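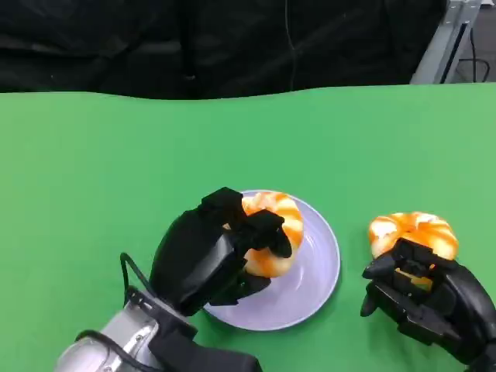
Chapter 7
Serving Ware and Display Food

7.1 Scope of the chapter

Chapter 6 dealt with knives, boards and other tools used before food reaches the plate. This chapter covers the plate itself and the replica foods used in place of real ones for practice in setting, serving and clearing. Cups and bowls are left to Chapter 8.

A replica is judged by three properties: outline, size and surface pattern. Outline matters most for ring-shaped goods. A ring can be gripped across its full width or by one side of the band, and the two grips place different demands on the hand. Surface pattern affects how easily a turned piece is noticed. On a striped ring, such as the orange and white doughnut on the plate at the opening of this chapter, the stripes give the eye a reference that a plain ring lacks.

7.2 Terms

Rim: the raised outer border of a plate.

Well: the area inside the rim, on which food is placed. A shallow well allows the fingers to reach the lower part of a piece without striking the rim.

Band: the solid part of a ring-shaped food, measured from the hole to the outer edge.

Ground: the surface under the plate. A matte ground reflects less light than a polished one and is preferred where plates are photographed.

7.3 Placement

A single piece is normally centered in the well. Where a second piece is to follow, the first is set toward the far rim so that the near half stays open. The server should not have to reach over one piece to set down the next.

The spacing rules in Section 7.5 follow the method of Inthanon and Stankevičius, who recorded 362 placements in the training kitchen at Graltonstead. Of these, 30 were set aside for incomplete measurements. Their plates were round, and the results should not be applied to oval or square ware without the corrections listed in Table 7.2.

Before continuing, review the hand positions in Section 6.4. The exercises at the end of this chapter require one round plate and two ring-shaped replicas of equal size.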